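3.2 Surface materials and stated cleaning habits

Households in the Dendia and Triven districts were sent the same questionnaire in March. It asked what the main kitchen bench was made of, how old it was, and what was used to clean it. In total 1179 forms came back with the bench material filled in. Forms that named more than one material were coded by the surface used for preparing food.

Laminate was the most common answer in both districts. Natural stone was named more often in Triven, where much of the housing is newer. Several respondents wrote "marble" and then crossed it out in favour of "stone look", so the two were merged for the first part of the analysis and split again in Section 4. Figure 2 shows the kind of pale, veined surface the merged group covers.

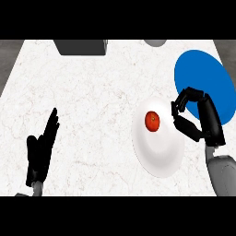

Figure 2. White marble benchtop with grey and reddish-brown veining (computer rendering).

Owners of pale stone reported wiping the bench more often than owners of laminate, but they were less likely to use a spray cleaner. Many wrote that they had been told to keep vinegar and lemon juice away from it. Laminate owners used whatever was under the sink. The age of the bench made little difference to either group once the size of the household was taken into account.

A second set of questions dealt with marks and staining. Respondents were asked to look at the bench in daylight and say whether they could see any marks that did not wipe off. The wording was changed after a trial run in Cassim, where people had trouble with the term "discolouration".
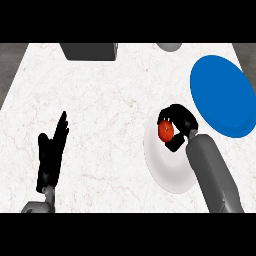
Self-reported staining on pale stone should be read with care. The question assumes that a person can tell a stain from the pattern of the material, and the written comments suggest this was often hard. On a white marble bench with thin tan and reddish-brown veins wandering in irregular lines, a faint tea or rust mark could easily be taken for part of the stone, and the reverse is also possible. Some respondents said they were unsure and left the item blank. These blanks were treated as missing, and no attempt was made to fill them from other answers. Plain laminate does not raise the same problem, so a direct comparison of staining between the two groups is not reported.

Items left on the bench between meals were recorded in a separate section of the form and are covered in Section 3.3, along with the returns from Golow.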